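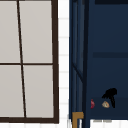 Kitchen sim, window side, navy cabinet with the brass handle

Home > Boards > Robots & Automation > Buying Advice > Thread

Budgeting for a small arm when all I have so far is a simulated kitchen

sernum_kitchen
Posted 7 Apr 2024

Hi all! I've been building a kitchen in simulation for a few months now (evenings mostly, I have a day job) and I'm finally at the point where I want to spend real money on a real arm. The picture up top is one corner of it, with the window on the left, a bit of white tile and then the tall navy cabinet. There are a few little things low down on the cabinet side, a red one, a tan one and a black one, and small stuff like that is what I'd like the real arm to pick up and put away. Later on I want it to open a door by its handle too, but that can wait.

So, money. I have $2,410 saved and I'd like to be on the bench by June. I've got two quotes. The Dullard arm is $1,420 with a basic two-finger gripper, and that's the one I keep going back to. The Bošković is nicer and has more reach, but by itself it eats the whole budget and then I'd have nothing left for a camera or a mount or, you know, a table that doesn't wobble.

My questions are, what am I forgetting to budget for? And is it silly to buy the cheaper arm when the cabinet in my sim is so tall? I can shrink the sim cabinet if I have to, I just don't love the idea of redoing it all. Also my PC has 64 GB of memory and runs the sim okay, so I was hoping not to touch that.

Thanks so much in advance, I've read this board forever and never posted!

isness_bench

Welcome! I did pretty much this last year, so let me save you a few bucks.

Get the Dullard price and then pretend it's higher. Ask what shipping costs, ask if the power supply is in the box (mine wasn't!!) and ask how long a replacement gripper finger takes to show up. I broke one in my first week and sat there looking at a very expensive lamp until the new one came. Buy a spare set of fingers with the arm, in the same order, so you pay shipping once.

After that I'd put money into things in this order:

- a heavy bench or something you can bolt down to
- one decent camera and a stiff mount for it
- an emergency stop you can reach without leaning over the arm
- spare cables
- foam, clamps, tape, all the boring stuff

I'd hold back a few hundred and not spend it at all until you've had the arm running for a month. You don't know yet what's going to annoy you. For me it was lighting. My sim had nice even light everywhere and my garage has one bulb and a side window, so the camera saw a completely different world at 4 pm. Your window panes look like flat pale gray in the render, and a real window is going to throw glare on that cabinet at some point in the day. A cheap roller blind and two clamp lights fixed most of it for me.

On reach, don't rebuild anything. Your objects are down low, so set the real shelf at a height the arm likes and work there. Measure from where the base will be bolted, and remember the gripper has to come in at an angle, so the number on the spec sheet is more than you'll get in practice. If you want the handle later, buy one cabinet door and one handle from a salvage place and screw them to a board. Mine was a dinged-up one that cost next to nothing and I still use it.

Leave the PC alone. If the sim runs, it runs.

pour_over_pete_no

get the better one, you'll only buy twice otherwise. I went cheap and sold it after 90 days. Save up till the fall and get the Bošković

sernum_kitchen

Okay the power supply thing would totally have gotten me, I just checked and it's a separate line on the Dullard quote! And I hadn't thought about glare at all. I hear you on buying twice, but I'd really like something moving by June even if it only ever does the low shelf. Going to write back and ask about the spare fingers and the shipping, and there's a salvage yard about 20 minutes from me so I'll go hunt for a door this month.

Reply to thread | Follow | Report | Back to Buying Advice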